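4.2 Account migration and data loss

The publisher of Perarton, an online role-playing game, announced in July that its two older console clients would be retired and that their players would be moved to the desktop client. We followed 3,924 accounts through the transfer. Each account was sampled before the console servers closed and again once the owner had signed in on the desktop. Character level, inventory and guild membership were held on the server and carried over in every case. Key bindings, chat filters and saved map notes were stored on the console itself and had to be entered again by hand.

Players with more than 2,000 hours of recorded play were the most likely to complete the transfer. Among guilds with fewer than 12 active members, completion depended largely on whether the guild leader had moved first. A similar pattern was reported for the closure of Jumov, although that study relied on a survey and did not use server logs. 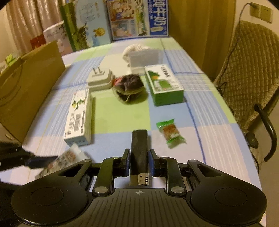 Figure 3. Black gripper with a slim stick-shaped object between its fingers, over a plaid tablecloth.

4.3 Session length after transfer

Session length was computed from login and logout events. Gaps shorter than 15 minutes were treated as part of the same session, following the rule used in the Ghumman data set. Median session length fell in the first week on the desktop client and returned to its earlier level by the fourth. The drop was larger for players who had used a controller on the console and switched to a keyboard.

We did not separate players who already owned a second account on the desktop. Brener, the log parser used for this work, matches accounts by billing record only, and shared billing records were excluded before analysis.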